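Apologies Between Roommates: How Timing and Wording Relate to Repair
Final Project Report, Interpersonal Communication Seminar
Prepared by Gifty Atinga and Sofia Tzavaras
Project advisor: Ourania Michailidis
Submitted May 1, 2022

Background

Students who share a room for the first time often have little practice in settling small offenses with someone they did not choose to live with. Past class projects at Bivcombe College have looked at how roommates divide chores and bills. This project considers the apology that follows a minor offense, such as borrowing an item without asking or bringing guests home late on a weeknight. We wished to learn whether the timing of an apology or its wording was more closely related to how the roommates reported getting along one week later.

Method

A written survey was offered to residents of two halls, Wundau and Carrilho, beginning in September. We received 453 surveys. Of these, 399 were complete enough to use, and 258 described an apology that was given or received in person. The remaining accounts concerned text messages, notes left in the room, or cases in which no apology was made. Those accounts were set aside for a later study.

Each respondent described one event in his or her own words and then rated the relationship on a seven-point scale, first for the day of the event and again for one week afterward. Both authors read every account and sorted the apologies by wording.

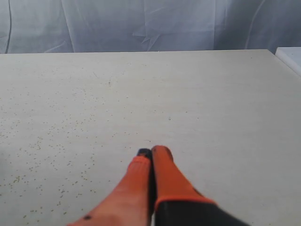 An apology was placed in the "specific" group if it named the act and its effect on the other person. It was placed in the "general" group if it used only a phrase such as "sorry about everything." Where the two readers disagreed, Leonidas Theodorakopoulos read the account and made the final decision. Names and room numbers were removed before any reading began.

Results

Of the in-person apologies, 188 were sorted as specific. Respondents in this group reported higher ratings at one week than those in the general group. Timing had a weaker relation to the ratings. Apologies made on the same day were rated slightly higher than those made the next day, but the difference was small and did not appear in the Carrilho surveys at all.

Several respondents wrote that a fast apology felt like an attempt to end the conversation. One wrote, "She said sorry before I had finished telling her what was wrong." Others stated that a delay of a day was acceptable if the roommate then brought up the matter without being asked – a pattern we had not planned for and did not code separately.

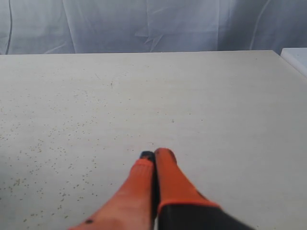
Limitations

The survey relied on memory, and each event was reported by one roommate only. It is likely that the person apologizing and the person receiving the apology would describe the wording differently. Residents who had already changed rooms were not contacted. Fotini Vlachopoulos of the Tisedau Residence Office advised us that these students may include the most serious conflicts.

Recommendations

We recommend that the roommate agreement form used at move-in include a short section on how each person prefers to be told about a problem. A future project should survey both roommates separately and should record who raised the matter first.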